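How to Re-oil a Light Wooden Desk Top

12 shares | 3 comments

A light wood top shows dull patches sooner than a dark one, mostly where wrists and cases rub. Check the surface from a low angle by a window before you start.
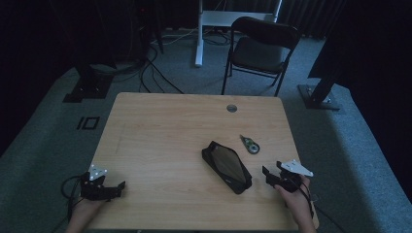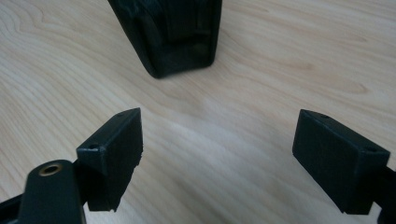 Clear the top and wipe it with a barely damp cloth. Leave it overnight. Sand along the grain with 240 grit, using a cork block, and keep the pressure even. Do not sand across the grain to remove a scratch; the cross marks will show once oiled. Vacuum, then wipe with a dry lint-free cloth.

Stir the oil, do not shake it. The Nornard clear hard oil comes in a 299 ml tin, enough for two thin coats on a normal desk. Apply with a cotton pad in long strokes. Wait 10 minutes and wipe off everything that has not soaked in. Any oil left standing will go sticky.

Allow a full night between coats. Keep the top free of cups for 5 days afterwards. Lay used rags flat outdoors to dry, as bundled oily rags can catch fire.

3 comments

Rerkside: Does this work over old varnish?

Briltthorpe: No, the oil can't get in. Strip it back to bare wood first.

Adeleke: Second coat took two nights to dry in my garage in April. Warmer room next time.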